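Closing a short incision: an interview with Feven Zeleke

05/09/2024

Feven Zeleke teaches suturing on the Kovudano bench course, where trainees close short incisions in tissue. We asked her first about the needle.

"Most faults start with where it is held," she said. "I want it gripped towards the rear end, with the curve free in front. Then you turn the wrist and let the needle follow its own arc."

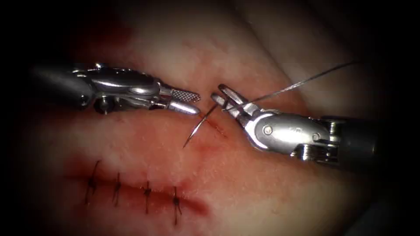
She is strict about the other hand. "The second instrument is there to receive the needle or steady the edge. It should wait close by. If it has to travel, the tissue gets dragged while you look for it."

The course logged 621 closures up to June, and Zeleke reads the notes on each. Spacing is the commonest remark, followed by thread handling.

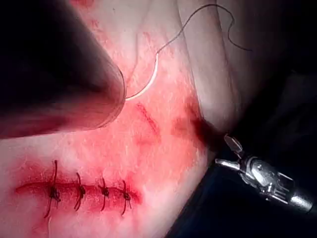

Thread length is argued over every term. Her colleague Olumide Effiong cuts it short; Zeleke allows a little more. A slack loop, with the thread rising from the needle and bending back down to a loose tail, does not trouble her so long as it stays clear of the line of closure. "Slack can be taken up. Thread pulled tight too early cuts into the edge, and you can't undo that."

On blood over the surface, she tells trainees to find the incision line again before placing the next bite. Entry points should match on both sides, at a depth of two or three millimetres for this exercise.

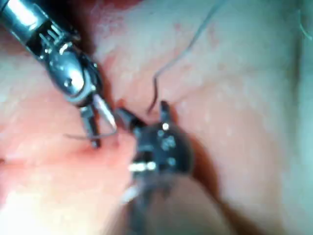 Two instruments meeting over a fold of tissue, with the curved needle held in the jaws.

Asked about speed, she was brief. "I don't time the first ten. Kiros Feyisa does, and we disagree about it."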